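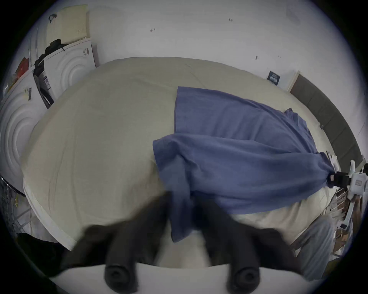
Blue cloth on the cream padding, Plovevine open day, 19 October 2024

I almost didn't go to this one! It's a long drive out to Plovevine, I had a cold coming on, and an afternoon about laundry is a hard thing to sell to your family. But I've been curious about the place since June, when a neighbor came home with a folding leaflet and a very smug linen closet, so I took my thermos and went.

First stop was the front room, where Flukby had a table of storage stuff. I was good and only bought one set of drawer dividers (the Flila ones, in gray). The woman at the table told me they'd brought 200 sets and expected to take most of them home again. There was a line for coffee and no line at all for the cookies, which were oatmeal and very good.

Then came the part I'd driven out for, the folding. I loved that it happened on a bed – a real bed-sized surface with some give to it, like the one I use at home, where everything slides and sinks a little. Every video I've ever watched uses a hard white table, and then I try it in my own bedroom and end up with a lump.

The blue cloth got the most attention while I was there. It's a soft, textured thing that was rumpled into several folds, and one end had gotten twisted up like a dish towel somebody had wrung out. I have a whole drawer that looks like that! The advice in the handout is to find your corners before you do anything else, pull them apart, and only then think about folding. I always start from the middle and smooth outward, so that's me told. 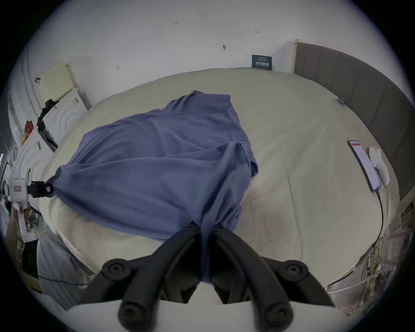
I also liked how plain the room was. White wall, pencil marks on it here and there, a little dark sign with Chinese characters that I couldn't have read even up close, and a tall gray headboard with those vertical channels stitched into it. I want that headboard. I've been looking at one called the Major for months, and at 960 dollars it can stay in the store, but seeing a similar shape next to cream bedding did not help my willpower one bit.

Things I'd tell anyone going next time: parking is 140 yards down the hill and it feels longer on the way back up. Eat before you go, or fill up on cookies like I did. Take a bag, too – I carried my dividers around under one arm all afternoon and dropped them twice.

I got home at suppertime and pulled every T-shirt out of my dresser onto the bed. Corners first. I got through one drawer and then needed the bed to sleep in, so the rest are on the chair.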